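Flomgate 6 review: a planner I have grown rather fond of

I put off trying Flomgate for a long time. We had been getting by at Distbridge with a pile of scripts that one of us understood on a good day, and I didn't fancy learning another task planner. Then Qianru Kong sat me down with a coffee and her laptop, showed me a pick-and-place task built from nothing in 15 minutes, and well, I went home and read the manual that evening (all of it, even the appendix on frames).

The way it works is pleasantly plain. You give it the objects you care about, the places they can go, and a handful of skills your robot already has, and it strings them together into a tree you can read on one screen. You can pause at any node, nudge a grasp pose by hand, and carry on from there. I can't tell you how much I love that pause button! Our old setup made us start over every single time.

My standard trial is a humble one: a small red object on a white table, a nightstand beside it with the drawer partway open, and the right arm doing the work. It asks a fair bit of a planner, what with the table edge, the leg brace underneath and a drawer sitting lower than the tabletop.

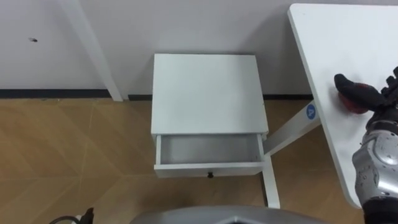 Where it shines, and where it doesn't

The collision preview is the best part. It draws the whole swept path of the forearm before anything moves, so you can see whether the elbow is going to pass too near the table. The grasp editor is lovely too, with a separate slider for each finger.

I'm less happy with how it handles drawers. Flomgate wants to know how far open one is, and the estimate from the Remov perception plugin wandered enough that I ended up typing the number in myself. Replanning is slow as well. With 5 objects loaded I once waited 90 seconds, long enough to go and refill the kettle. Weronika Malinowski tells me that turning off mesh smoothing helps a great deal, and she's right, though I wish the setting weren't buried three menus deep.

Would I buy it again? Yes, gladly, and I've already asked for a second seat. If your robot mostly repeats one motion all day, the free version will do you fine.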